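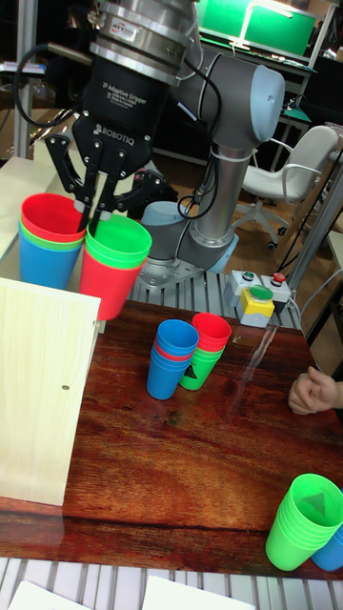

*A robot gripper over stacked plastic cups.*

# Can a computer grade your essay?

By Eusebio Escobar, 13/12/2020

You spend two evenings writing an essay about wolves. You press "submit." Before you can push your chair back, a score pops up: 4 out of 6. No teacher could read that fast. So what happened?

Your essay was scored by a computer program. Companies that sell these programs like to say they "read" student writing. I think we should be careful with that word. Let's look at what the program does, and then you can decide if you'd call it reading.

## How it learns to score

Take a program called Plultex. Before it scores anybody's work, it needs practice essays. Say it gets 4000 of them, all written by students and all given a score by real teachers. The program goes through the whole pile looking for patterns. It can find things like these:

- how long the essay is
- how long the words are
- how many spelling mistakes there are
- how often words like "however" and "therefore" show up
- whether the essay uses the same words as the question

Then it works out which patterns go with high scores. If the essays that got a 6 were mostly long ones, the program picks that up. When your wolf essay comes in, it checks your patterns against the old ones and makes a guess. It's a guess with a lot of math behind it, but a guess all the same.

Look at that list again. Where does it say "Is this true?" Where does it say "Is this interesting?"

## The wolf who ate the moon

Students at Witirley School wanted to test Plultex for themselves. In May, one class wrote two essays on the question "Why do wolves live in packs?"

The first was good. It was short and clear, and every fact had been checked in a library book. It had 200 words and it scored a 3.

The second was nonsense, and they were very proud of it. Part of it went like this:

> Therefore, the wolf is a significant pack, and packs are considerable because of wolves. However, in 1492 the wolf consumed the moon, demonstrating the importance of living. Furthermore, living is significant to wolves.

It went on that way for two pages. It scored a 5.

Now, be sceptical about my story too! This was one class and one question. The students were trying to trick the program, and most kids writing homework aren't doing that. One funny test can't tell us how the program does with ordinary essays. It does tell us that a high score and a sensible essay can be two different things.
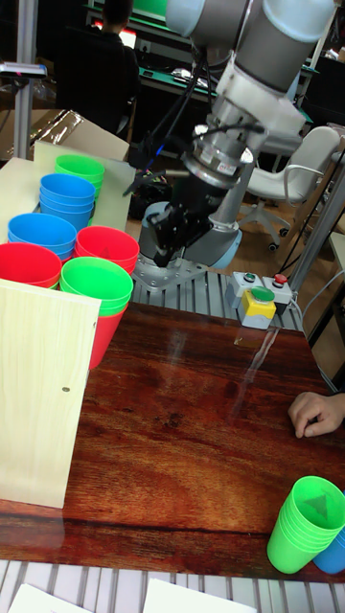 ## "It agrees with teachers"

When you ask the people who make these programs if they work, they often say the computer gives the same score as a teacher most of the time. That sounds great. Here are some questions I'd want to ask before I clapped.

**Which teachers?** If the teachers in the practice pile were in a hurry, or just loved long words, the program learned to love long words as well.

**Which students?** Suppose hardly any of the practice essays came from kids who speak another language at home. The program may be a poor judge of how those kids write.

**What about the rest of the time?** Imagine a class of 33 students. If the computer matches the teacher on most of them but misses on 10, that's still 10 kids with the wrong score. Would you want to be one of them?

**Who is telling me this?** A company called Viton sells a scoring program, and its leaflet says the program is "as fair as a teacher." Maybe it is. But the people who wrote the leaflet are also the people who want to sell it. I'd like to hear from somebody who gets no money either way.

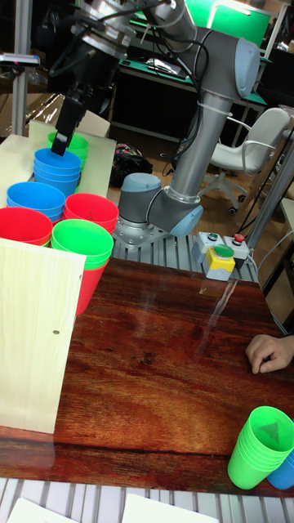 ## Doesn't it do anything well?

Yes, a few things. It's quick. It doesn't get tired late at night, and it doesn't know or care whose handwriting is messy. It's pretty good at spotting a missing period or the same word used five times in a row. If you want to check a first draft before anyone sees it, that can be useful.

Teachers aren't perfect, either. Two teachers can read the same essay and give it different scores. But you can walk up to a teacher and ask, "Why did I get a 4?" – and then say, "I don't agree, look at this part." A teacher can look again and change the grade. A lot of programs can't tell you much beyond the number.

Ms. Cabrera, who teaches sixth grade at Witirley, lets her class use Plultex on first drafts. She reads the final ones herself. "It has never laughed at a joke," she told me. "Some of my students are very funny."

## Try it yourself

Write a paragraph about your favorite food. Then write a second one, full of long words, that says nothing at all. Swap with a friend and score each other's from 1 to 6. Write down your reasons.

Next, score both paragraphs again using only the list near the top of this page. Don't think about what the words mean. Did your scores change?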